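How to Beat the Harbor Level in Rorville Without Throwing Your Keyboard

Rorville is a free browser game about running a small town, and for six levels it is a very polite one. You put down roads, you collect taxes, you feel clever. Then level 7 gives you a harbor and you are bankrupt before the second boat docks.

Step 1. Pause the game before you do anything. The clock starts while the mayor is still talking, and the mayor likes to talk.

Step 2. Sell the statue in the square. It pays 348 coins and the townspeople complain for one turn. They complain every turn anyway.

Step 3. Build 5 warehouses in a row along the north road. Leave a gap at the end for the crane. If you forget the gap, you get to tear one down at half price, and I have done this more often than I'd like to put in writing.

Step 4. Set the Steiner ferry to "cargo only." Passengers pay well but they want benches, then a bakery, then a say in how things are run.

Step 5. Ignore Zokach. He pops up in May with a loan offer and a big green button. The small gray X in the corner is the one you want.

Step 6. Save up 1,034 coins and buy the crane outright. Renting looks cheaper until the third payment.
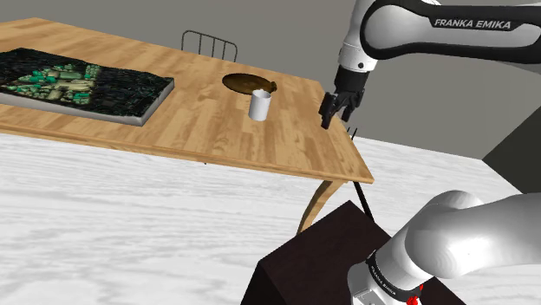 Tray and cup on the table.

Step 7. Once the crane is running, turn the speed up to double and keep the mouse near the tax slider. Drop it one notch when the fishermen start grumbling and put it back when they stop.

If the screen freezes when the crane goes up, reload the page. Your town saves at the start of each turn, so you'll lose one boat at most. The Nukora add-on makes the freezing worse, so switch it off first and put up with the plain-looking water.

Level 8 is snow. Sell the benches.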